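From: Hourani
To: overland-list
Date: July 24, 2022
Subject: Re: Selling up or shipping home? (long, sorry)

Catching up after a fortnight without a signal. I've trimmed the original to the bits I have opinions on.

> We are at the end of the road, more or less, and have to decide in the
> next few weeks whether to ship the camper home or sell her where she
> stands. The quote we have for shipping is 3898 euros, port to port.
> Everyone we meet says sell. Everyone we meet also seems to know a man
> who would buy her.

Yes, we met that man too. He wanted to pay in instalments and have the keys first.

We went through all this last November with our own van, known to long-suffering members of this list as Firkton, after the village where we bought it and where, in hindsight, we should have left it. We shipped. I'm still not certain it was right, but I can tell you where the money went.

First, the quote. Port to port means the price of the sea and very little else. Ours left out the terminal handling at the far end, the customs agent, the port storage and something called a documentation fee, which as far as I could discover was a fee for sending me the document listing the other fees. Write to your agent and ask for the destination charges in writing, itemised, before you pay a deposit. If they say it depends, ask what it depends on. Ours was a firm called Drovex, and they were perfectly pleasant once they realised I would keep writing.

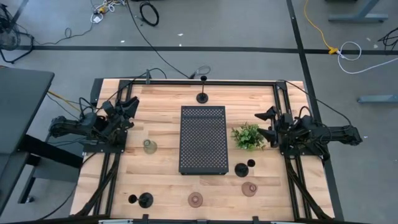
Second, storage. The free days at the arrival port start when the ship unloads, and you'll be lucky if you hear about it the same day. We had five free days and used four of them finding out which shed the van was in. Book your own travel so that you are in the country well before the ship is due, and then assume the ship will be late anyway. Ours was. We spent the wait in a guest house outside Tunstead with a very slow kettle, and read every leaflet in the hall.

> Do we need to empty her completely? We have two years of stuff in the
> cupboards and the thought of posting it all home makes me want to lie
> down.

It depends how she travels. In a container you can usually leave things inside, provided they are on the inventory. On a roll-on ship the driver needs the keys, and so does everyone else between the gate and the deck, so anything you leave in the cab is a donation. Some lines want the living area empty and some allow it if there is a lockable partition. Ask for their rule in writing. (You will notice a theme.)

On the inventory: be dull. I wrote "assorted kitchen items" for one box and was asked to come in and explain it. I wrote "vase" for another and had to say whether it was antique. We had picked up far too much glass along the way, none of it old, all of it wrapped in my jumpers. 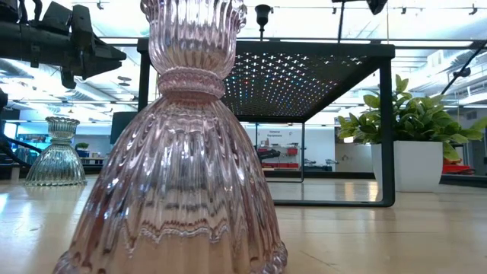 Pink-tinted candle holder, ribbed glass.

Anything with a flared top wants stuffing as well as wrapping. Pack the inside with socks, put it in a box with more socks, and carry it on your lap if you care about it. A lashed-down van still moves about a good deal on its springs, and cupboards open. We taped ours shut and came back to find the tape had held and the hinges hadn't.

Gas bottles have to come out, obviously, or be certified empty, and the certificate costs more than the bottle. Fuel should be low but not so low that she can't be driven off. The water tank should be drained. I forgot the toilet cassette and will say no more about it.

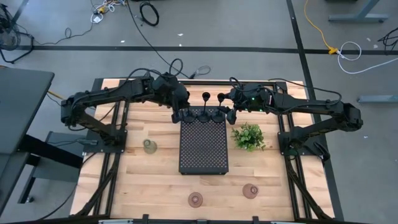

> What about the carnet? Ours runs out soon and we are getting different
> answers depending on who we ask.

Don't let it lapse while the van is on the water. Whoever issued it can tell you whether an extension is possible from where you are, and they are the only people whose answer counts. Get the exit stamp when she leaves, check that it is legible, photograph it, and do not leave the building until you have. We had to go back for ours, a journey of 2 buses and a long walk past a cement works, because the man had stamped the cover.

If you sell instead, the carnet is the thing that will bite you. In most places you can't sell a vehicle that came in on one unless duty is paid first, and your friendly buyer may be hazy on this point right up until the deposit fails to come back. Handing her on to another foreign traveller sounds neat, but as far as I know the paperwork is every bit as bad. Somebody on the list did it more recently than us and may correct me.

As for whether you should: we worked out that shipping cost more than Firkton was worth, had a sensible conversation about it over dinner, agreed to sell, and booked the ship the next morning. The van is now on the drive with a leak over the back window that wasn't there before. It goes in for its MOT soon.

Send me the agent's fee list when you get it and I'll compare it with ours. I kept all the paperwork, which fills a drawer.

Hourani
(ex-Firkton, currently stationary)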